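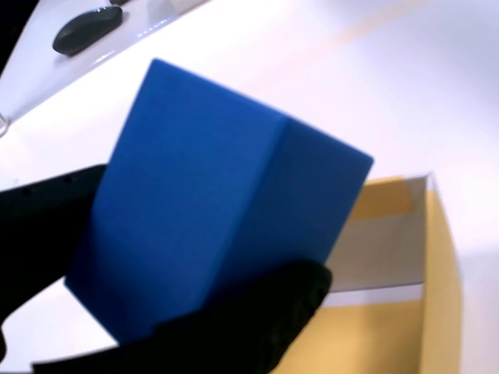
A plain blue play cube with an open cardboard box. A faint line crosses the larger visible face.

Toy block (plain cube)

A plain cube block is a solid-colored toy block with six equal square faces and no letters, numbers or pictures. It is used for stacking, sorting and simple building, and is usually stored in a box, bag or tub. The type is often described as the oldest of all building toys, but writers who make this claim seldom give a source, and small cubes found at old sites may have been dice, weights or scrap.

Terminology

The words "block," "brick" and "cube" are used loosely. Sellers tend to call anything with flat sides a block. Collectors are stricter and keep "cube" for pieces whose edges are all the same length. Houda El-Sayed's handbook Plain Blocks recommends the stricter use but admits that few cubes sold as such would pass a careful check with a ruler.

Materials and surface

Cubes are made from wood, molded plastic, foam, pressed card and, more recently, 3D-printed plastic. Material is hard to judge from a photograph. A matte finish can come from paint, from the mold or from the plastic itself, and a faint line across a face may be a mold seam, a printed layer or a glued joint. Online listings that name a material from the look of the surface alone should be treated with caution.

Printed cubes are built up in layers, and the layers can leave fine lines on the side faces. Sanding removes most of them. Some makers leave the lines in place and advertise them as a grip feature, a claim for which no test results have been published.

Color

Single-color cubes are commonly sold in red, yellow, green and blue. Under ordinary room light, two faces of the same cube will look like different shades, the one turned away from the light being darker. Buyers sometimes report this as a paint fault. Delia Voicu, who handled returns for the block maker Brisar, wrote that most of the "two-tone" cubes sent back in one January were the same color on every side when laid under a lamp.

Blue has been promoted as a calming color for play objects. The evidence offered is thin. The promotional leaflet most often repeated, issued by the Kabbaj toy shop in Elville, refers to "studies" without naming one.

Use in play

Young children generally grasp, drop and carry cubes before they stack them. Stacking calls for a flat base and reasonably square faces, and a cube with one swollen face will spoil a tower early. Other common uses are sorting by color, filling and emptying a box, and serving as cargo, food or furniture in pretend games.

Broader claims, such as that cubes teach geometry or raise later school marks, are common on packaging. The Elville play survey, run by Onyekachi Bashir, is regularly cited in support. It collected 347 replies from parents, had no comparison group, and asked only whether the parents believed their child had learned something. Abdelilah Erraji's review of the survey called it "a fair record of what parents hope."

Storage

An open cardboard box is the usual cheap container. It lets a child see the contents and reach in without a lid, but the rim softens with handling and the corners split. Souad Amrani's notes on nursery storage give the life of such a box as about 3 months in daily use. Her figure rests on 2 rooms and has not been repeated elsewhere.

The Mestitz method, in which cubes are packed in rows with every edge at 90 degrees to the wall of the box, is said to save space. It does so only when the inside of the box happens to be a near multiple of the cube's width. Otherwise a gap is left along one side, and the result differs little from tipping the cubes in.

Cleaning

Plastic cubes can be wiped with a damp cloth and mild soap. Wood and card should not be soaked. Printed cubes may hold dirt between layers and need a soft brush.

See also

Alphabet blocks
Nesting boxes
Shape sorter
Stacking toys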